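**The Curkitz Removals** is a work of history by Lụa Ninh, published by Fultthorpe Press. It examines the forced relocation of farming and fishing families from the Curkitz valley during the building of the Lü reservoir, and the long dispute over land and compensation that followed. The book runs to 411 pages, including notes, two maps and an index.

## Background

Ninh began the work as a graduate thesis on water law. While reading claim files in the district archive at Lü, she found that most of the surviving letters had been written by women, although the land registers listed almost only men as owners. She dropped the original topic and spent the next several years on the letters.

The archive holds 722 claim files from the valley. Ninh was able to match 378 of them to a household that appears in the last census taken before the flooding. The rest name people who rented, worked seasonally or lived on shared land, and the register had no column for them. Much of the book is concerned with this second group.

## Contents

The book is divided into five parts. The first describes the valley before the dam, with chapters on grazing rights, the river fishery and the market at Flustilance, the largest of the flooded villages. The second follows the surveyors who mapped the valley and the meetings at which the plan was presented. Ninh argues that the notices were posted in a legal form of the language few residents could read, and that silence at the meetings was recorded as consent.

Part three covers the removals, which were carried out over a single winter and ended in May. Families were given 50 days to leave after receiving a final notice - a period that was shortened in practice, as many notices arrived late. The fourth part traces the claims through the courts. The fifth looks at the resettlement towns and at the yearly gatherings former residents still hold on the north shore.

## Sources and method

Ninh relies on the claim files, survey notebooks, parish records and a set of recorded interviews with people who left the valley as children. She quotes the interviews at length and prints disagreements between speakers side by side. Place names are given in the spelling used by residents, with the official spelling in the index.
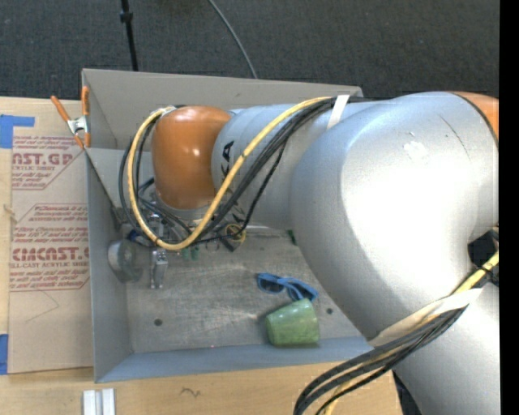
The survey notebooks had not been used by earlier writers. They contain sketches of houses, wells and boundary walls, along with remarks on the owners, and Ninh uses them to show that the surveyors knew of many households later left out of the register.

## Reception

The book was received well by regional historians. Musa Olaniyan called it "the first account of the valley written from the bottom of the claim pile" and praised the chapters on tenants. He was less persuaded by the second part, where he felt that Ninh treated the surveyors as a single group with a single purpose, and he noted that the ministry's own papers are used only lightly. Ninh replied that most of those papers remained closed while she was writing.

Other reviewers found the fourth part slow, with its close reading of one court ruling after another. The maps were criticized as too small to read in the first printing and were enlarged in the second.

## Editions

- First edition, hardcover, Fultthorpe Press
- Second printing, with larger maps and a corrected index
- Paperback, with a new afterword on the release of further survey notebooks

## See also

- Lü reservoir
- Flustilance
- Land registration in the Curkitz valley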